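Sorting small parts by how often I reach for them

For years my spare parts were sorted by type. Screws with screws, washers with washers, rubber bits in a tin. It looked correct and it was slow. In April I timed myself on ordinary household repairs, from opening the cupboard to having the right part in hand, and the mean came out at 264 seconds. Most of that was spent opening containers that turned out to hold something else.

The collection at the start of the exercise was 151 distinct items, where "distinct" means I would not accept one in place of another. An M4 by 12 pan head and an M4 by 16 pan head are two items. Two lengths of the same picture wire are one item, as I can cut the longer one. 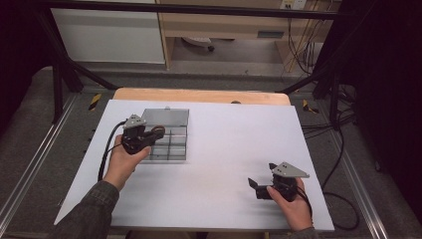
Gray compartment box, lid open.

The first thing I changed was the sort key. Type is a property of the part. What I needed was a property of the retrieval, so I kept a tally sheet taped inside the cupboard door and made a mark each time I used something. The distribution was steep. A few items accounted for most of the marks: M4 screws in two lengths, the half-inch tap washers, felt pads, one size of wall plug. Fifty-three items had no marks at all when I took the sheet down.

I then made three zones. Zone A is at chest height and gets anything with 6 marks or more. Zone B is the shelf above and gets everything else that was used at least once. Zone C is a lidded crate on the floor of the cupboard. Nothing was thrown out at this stage. I have thrown out a toilet fill valve seal before and regretted it within the week.

Labels were the next problem. My first set named the category ("fasteners, metric"). These were useless at the point of retrieval, when I am holding a broken hinge and thinking about the hinge. The second set names the job: "cabinet hinges", "kitchen tap", "things that hang on plaster". Some parts belong to two jobs. I keep stock of those in both places and accept the duplication.

Philomena Sheehan, who has commented here before on the paint inventory post, wrote to say that job labels break down once you move house and the jobs change. She is right. My answer is that relabeling a shelf takes an evening and I don't plan to move. 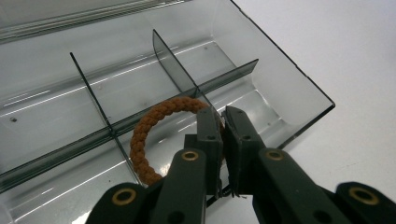
Posted by Arnel Fajardo
Filed under: Storage, Household

Some notes on containers, as I was asked.

Depth matters more than footprint. With a shallow cell you can see every part in it and pinch one out. In a deep one you dig. I now fill cells to half their depth at most and move the overflow to a bag in Zone C with the same label.

Fixed dividers are better than movable ones for anything thinner than a coin. Flat washers will find the gap under a movable divider and migrate.

Clear lids are worth having only if the box is stored flat and below eye level. On a high shelf you are looking at the side wall, so the label goes on the side wall.

I tested two label tapes. The Zulholm tape peeled at the corners after a month on textured plastic. The Jisent tape has held so far, though the black print smears if you touch it in the first minute.

The repeat timing, using the same method and similar repairs, gave a mean of 53 seconds. The sample is small and I knew I was being timed, so treat the figure accordingly. The slowest retrieval was a furniture glide I had filed under "chairs" and looked for under "floor".

The tally sheet goes back up next month with Zone C added to it.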